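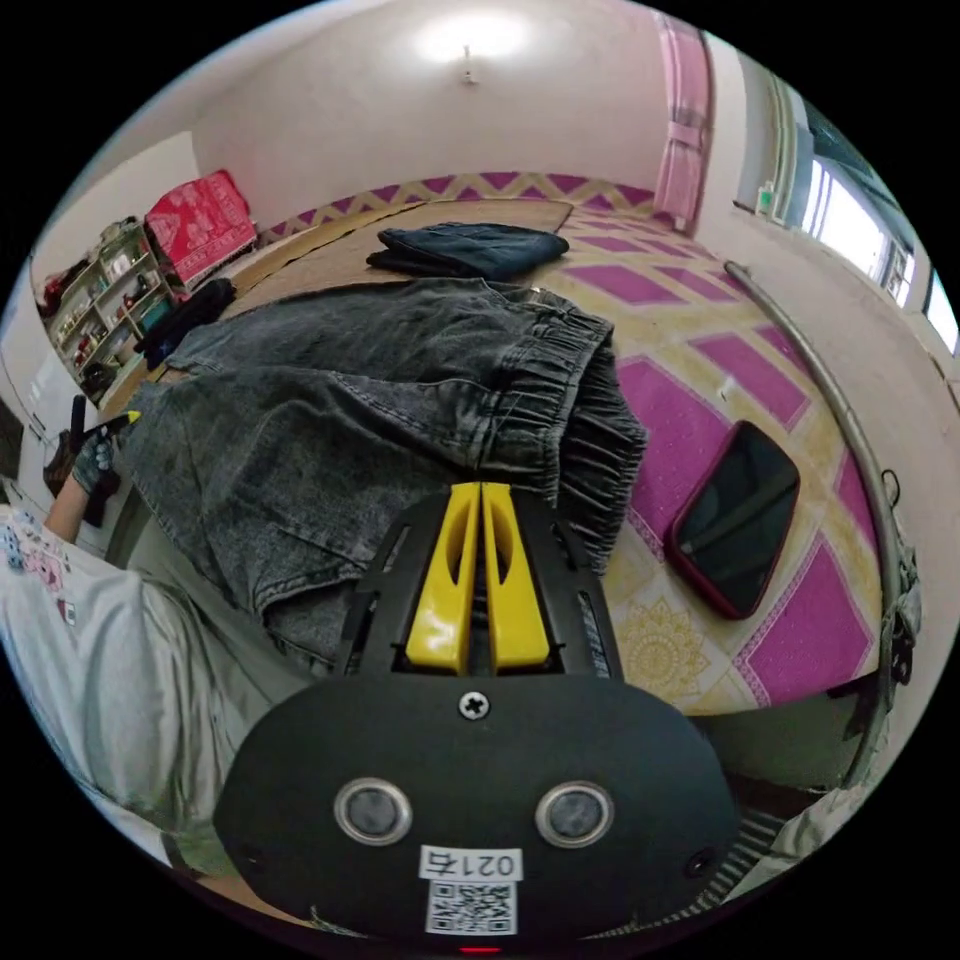
Section 4 of this guide sets out the approved method for folding and stowing trousers in residents' bedrooms at Narkitz houses where no table or bench is provided. The bed is the usual working surface and must be prepared before any garment is laid on it. Jeans should be spread across the bed with the waistband to one side and the legs running away from it, as with the grey-black pair on the pink and cream patterned cover, so that the cuffs can be taken hold of and drawn out before folding begins. Elastic waistbands gather when they are released and will pull the fabric above the hip out of line; they are dealt with separately at step 6. A folded dark garment may remain towards the head of the bed while the next one is being prepared, provided that it lies clear of the working area.

4.1 Preparing the bed

1. Remove phones, keys, glasses and chargers from the bed and place them on a shelf.

2. Smooth the cover or mat by hand from the head of the bed to the foot. Where a woven mat is used, smooth it in the direction of the weave.

3. Draw blankets back to the head or the side of the bed. Blankets hung over a rail may be left in place.

NOTE: Woven mats are to be left on the bed during folding. A firm mat gives a better surface than a mattress alone. Mats with a splintered or lifting edge should be reported to the house supervisor and covered with a sheet in the meantime.

CAUTION: Check all pockets before proceeding. Coins, pens and paper tissues are to be placed in the resident's tray and recorded in the room book.

4.2 Folding jeans with an elastic waistband

4. Lay the jeans flat with the front facing up. Take one cuff in each hand and draw the legs out until the knees are level.

5. Fold one leg over the other along the centre seam. Align the cuffs first, then the inner seams.

6. Place one hand flat on the seat of the jeans and ease the waistband outward with the other. Do not stretch the elastic to its full width. Release it and allow it to settle before making the next fold.

7. Bring the cuffs up to a point just below the waistband. Press the air out with the forearm, working from the fold towards the waist.

8. Fold once more, leaving the waistband at the top and visible. Residents and staff identify garments by the waistband, and it should not be tucked inside.

NOTE: Heavier denim may not hold the second fold. In that case stop at step 7 and stow the garment at half length.

4.3 Stacking and moving folded garments

9. Stack garments of similar length together, with the larger garment underneath. A small overhang at one side is acceptable.

10. Move the stack as a single bundle. Support it from both sides and keep it level until it has been set down.

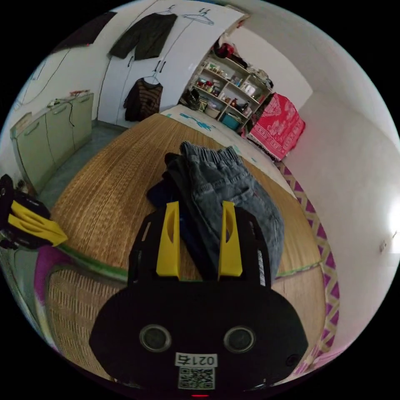

Figure 4-2. Faded jeans, waistband at the top, layered over a dark navy garment on the woven mat.

11. Set the bundle down on a clear part of the bed or carry it directly to the wardrobe. Folded clothing is not to be left on the floor or on open shelving used for jars, bottles or toiletries.

12. Place the bundle in the wardrobe with the folded edge facing the door. No stack is to exceed 26 centimetres in height.

CAUTION: Garments that feel damp at the waistband or pocket seams must not be stowed. Return them to the drying room and enter the time in the room book.

4.4 Storage sachets

Each wardrobe is supplied with two Lumenta moisture sachets, one for the upper shelf and one for the lower. Sachets are replaced every August, together with the shelf liners. Do not place a sachet between folded garments or in the pocket of a garment. Replacement sachets may be ordered through the Hiltska supply desk on extension 1199.

4.5 Variations

Some residents prefer their trousers hung or rolled. A resident's stated preference takes precedence over the method in this section – it should be written on the card inside the wardrobe door and followed by all staff. Where the card and the room book differ, refer the matter to Rachid Amrani at the Trerberg office.

Suggested changes to Section 4 should be sent to Sajib Cassim, Household Standards, with the step number clearly marked. Shirts, cardigans and other upper garments are covered in Section 5.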